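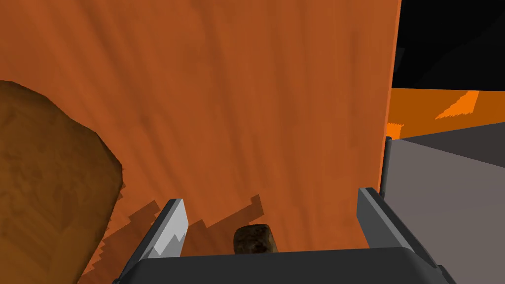 Sodium Intake and Resting Blood Pressure in First-Year Residents of Grandley Hall

Course project report, Nutrition and Public Health, December

1. Background

High blood pressure is a common condition that usually has no symptoms in its early stages. Salt intake is one of the factors a person can change. Most of the sodium in a typical American diet comes from packaged and restaurant food, and only a small part is added at the table. Students who live in residence halls eat mostly from a dining hall and from whatever they keep in their rooms, so their intake depends heavily on the menu.

The project asked two questions. First, does replacing three high-sodium items in the daily diet lower estimated sodium intake over a short period? Second, if intake falls, is there a measurable change in resting blood pressure in young adults who have no diagnosis of hypertension?

2. Participants

Students were recruited by a notice in the lobby of Grandley Hall and in the two stairwells. Anyone taking blood pressure medication, anyone with a kidney condition, and anyone on a diet prescribed by a doctor was excluded. Participants gave written consent and could leave the project at any time. They were placed in a swap group or a usual-diet group by drawing folded slips from an envelope.

3. Methods

3.1 Diet records

Each participant kept a food diary on paper for the length of the project. Portions were recorded in household measures (cups, slices, tablespoons). Sodium was worked out from package labels where a label existed and from the dining hall nutrition sheets where it did not. For meals eaten off campus, the closest matching item in the Varnitis food table was used. A total of 1076 diary entries were usable. Entries with no portion size were dropped before the totals were calculated.

3.2 The swaps

The swap group replaced 3 items: canned or instant soup, deli meat, and bottled salad dressing. The replacements were a low-sodium soup, roasted chicken or plain beans, and oil with vinegar. No limit was placed on total calories. The usual-diet group was asked to change nothing.

3.3 Blood pressure

Readings were taken in the study lounge between 7:30 and 9:00 a.m., before breakfast and before coffee. Participants sat for five minutes with both feet on the floor and the arm supported at heart level. Two readings were taken one minute apart with a Marinho upper-arm monitor, and the average was entered. If the two systolic values differed by more than 10 mmHg, a third reading was taken and the closest two were averaged.
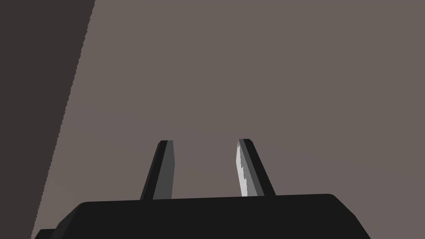
Vol. 3, No. 2

4. Results

4.1 Sodium

Estimated intake in the swap group fell by a mean of 400 mg per day compared with the baseline diary. Soup accounted for the largest share of this drop. Deli meat was second. The dressing swap had little effect, mostly due to small portions at baseline. Intake in the usual-diet group did not change in any consistent direction.

Part of the reduction was lost at dinner. Several participants who gave up soup at lunch chose pizza or fries in the evening more often than they had at baseline. One diary showed an increase of 300 mg on days when the participant ate off campus.

4.2 Blood pressure

Mean systolic pressure in the swap group was slightly lower at the end than at the start. The difference was smaller than the spread between repeat readings on the same person, so it is not reported as an effect. Diastolic pressure did not change in either group.

5. Discussion

The answer to the first question is yes, with limits. A small number of swaps lowered estimated sodium intake without any calorie target. The second question remains open. Participants were young and most had normal readings at baseline, which leaves little room for a drop. The project was also short.

Food diaries tend to miss snacks and to understate portions. A 24-hour urine collection would give a better measure of sodium but was outside what the course allowed. The Varnitis table lists average restaurant values, and actual dishes may differ from it by a wide margin. The person taking the readings knew which group each participant was in. A future project should separate these roles.

Potassium was not recorded. Beans and fresh vegetables supply more potassium than the foods they replaced, and potassium intake also affects blood pressure. Any later work should log both.

6. Equipment and materials

Marinho upper-arm monitor, two cuffs (regular and large). Kitchen scale, used only to check the portion guide. Diary booklets, printed at Fismont Copy Center. Spreadsheet template from the course site, with the sodium column changed from grams to milligrams.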